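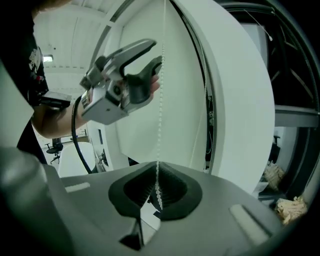
Workshop Tips from the Calwood Robotics Club

Tips > Bench and Tools > Small Stuff That Rolls Away

Every club keeps a page like this. Ours began as a note taped inside the lid of the parts bin and got too long for the lid. It's mostly for new members, who come in knowing a great deal about code and very little about tape.

Beads, chains, string and other things that won't behave

The Dakier Cup task list came out in June, and the handling section is all soft, dangly, annoying items. Bead chains, shoelaces, curtain cord. Somebody on the rules panel has clearly never had to untangle a necklace before a wedding, or has, and wants company.

Practise with cheap beads. The craft shop sells plastic pearl garlands for next to nothing after Christmas, and they behave much like the competition ones.

Hang the chain to store it. A row of cup hooks under a shelf will do. Put it in a drawer and you'll have a knot by the next meeting, even if the drawer stayed shut. I can't explain the physics and neither can our physics teacher.

If it's already knotted, lay it flat on a dark towel and work from the middle outwards with two blunt darning needles. Don't pull the ends. Everyone pulls the ends.

A pinch of talc helps with a fine chain that has locked up. Wipe it down afterwards or you'll be gripping talc for a week.

When a string does break, and it will, turn off the fan first. Then stretch a bit of old pantyhose over the vacuum nozzle, hold it on with a rubber band, and hoover the floor. The beads collect in the toe. This has been the most useful thing I've taught anybody in four years of running the club, and my mother taught it to me.

For sorting beads and screws, muffin tins beat every plastic organiser we've bought. Deep ones. The mini ones tip.

Finger pads

Ribbed pads hold better than smooth ones on anything thin, but the ribs fill up with fluff. Clean them with an old toothbrush and warm water with a drop of dish soap. Let them dry right through before they go back on. Shota Honda cleaned a set with nail polish remover last season and we now own a set of pads shaped like chewing gum.

If a pad has gone shiny, a light rub with 400 grit brings the bite back. Light. You're not refinishing a deck.

Store spare pads in an egg carton, one to a cup, with the side written on the lid. Lefts and rights look the same at nine at night and they are not the same.

Masking tape is fine for testing a new pad shape. It isn't fine for the competition, and yes, the judges check.

Cables

Leave slack. A cable that's exactly long enough is too short the minute anyone bends an elbow.

Hook-and-loop ties, not zip ties, for anything you'll undo again. Zip ties look tidy until you're going at them with side cutters, and then you've nicked the cable and it's a whole evening. If you must use one, snip the tail flush. The stubs scratch.

Bread bag tags make good cable labels. Clip one on at each end and write on it with a permanent marker. We've had the same white ones going since the club's first Calwood Open, and the only one that failed was chewed.

Coil over-under, never round your elbow. If you don't know over-under, ask anyone who has ever worked sound for a school musical. They'll show you whether you want them to or not.

Small screws

Dab of beeswax on the end of the driver holds a tiny screw while you get it lined up. A candle stub is nearly as good.

Tighten by hand, then a quarter turn, then stop. Plastic housings strip without any warning noise.

When you take a housing apart, poke each screw into a piece of cardboard with the outline drawn on it, in the spot it came from. If you finish with 19 screws on the card and 19 holes, go home happy. If you've got 18, check your cuff, then the chair, then the magnetic dish, then your cuff again.

For a stripped head, put a wide rubber band flat between driver and screw and lean on it. Works half the time. The other half you've lost a rubber band.

Practice runs

You'll want more of these than you think. The Amora team from across the river logged 2,000 chain pick-ups before last year's final and beat us handily. We'd done 200 and felt very pleased with ourselves.

Work in short turns. Twenty minutes with something strapped to your arm is plenty, and then swap. Wear a short sleeve or roll the long one well up, and put a bit of soft cotton under any strap that rubs. A cut-off sock is ideal. Wash the sock.

Write down the bad grabs too. A page of nothing but good ones tells you the person writing it wanted to go home.

Move the chairs before you start. Wheeled ones especially, as they creep up behind you.

Keep a doorstop wedge handy for anything that wobbles on an uneven bench. A folded cereal box does in a pinch and is free.

Money, briefly

Last season came to $895, and far too much of that was batteries and pizza. Things worth paying for: a decent set of small drivers, good side cutters, proper safety glasses that fit over your own. Things not worth paying for: fancy bead trays, branded cable wraps, anything described as a starter kit. The op shop on Tanabe Street has toothbrush mugs, muffin tins and towels, and they've stopped asking what we do with them.

Cleaning up

Tape rolled sticky side out round your hand picks up plastic shavings better than a brush. Do the bench first, then the floor. The other order gets you the floor twice.

Keep crumpled packing paper. It's good padding for the drive to a meet, and flat sheets of it make a perfectly decent glue mat.

Coffee grounds in an open jar will take the solder smell out of a cupboard in a day or two. Label the jar. Shota didn't.

Got a tip of your own? Write it on the clipboard by the sink and I'll add it when there's a page's worth. Please print.

Back to Bench and Tools | Next: Getting Glue Off Things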